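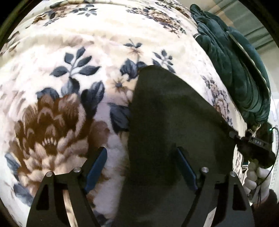

Hand-held demonstration is a method of teaching a robot a task in which a person carries the gripper and performs the work directly, with no robot arm present. The position of the tool, the opening of the fingers and the view from a camera on the tool are recorded together, and a control policy is later trained on the recordings. Cloth handling is a common subject, as fabric has no fixed shape and is hard to model. A smooth black cloth on a flowered fleece blanket, beside a crumpled dark green one, gives the policy three fabrics of different color and surface to tell apart. Contact pads on the inner sides of the fingers, blue against black finger plates in some tools, meet the fabric when the fingers close.

Comparison with remote control

In remote control, also called teleoperation, the operator moves a real arm through a leader arm, a joystick or a tracked controller. Every recorded motion is one the arm can carry out, but the operator feels little of the contact force and works more slowly. Hand-held tools are faster to use and can be taken into homes. Their recordings must be checked afterward for poses outside the reach of the target arm and for speeds above its joint limits.

Data sets

The Prurenero collection, assembled under Bijan Nouri, holds 1,203 demonstrations of picking up, spreading and folding household textiles, made by 14 operators. Recordings were stored at 30 samples per second. The first 300 were repeated by remote control on a Sollton arm to allow a direct comparison of the two methods.

Limitations

The wide-angle lenses used on many hand-held tools bend straight lines near the edge of the view and must be calibrated. Position tracking may drift when cloth fills most of the view. The operator's hand can also enter the recording, and a policy may come to depend on it.

See also: Kinesthetic teaching; Imitation learning; Teleoperation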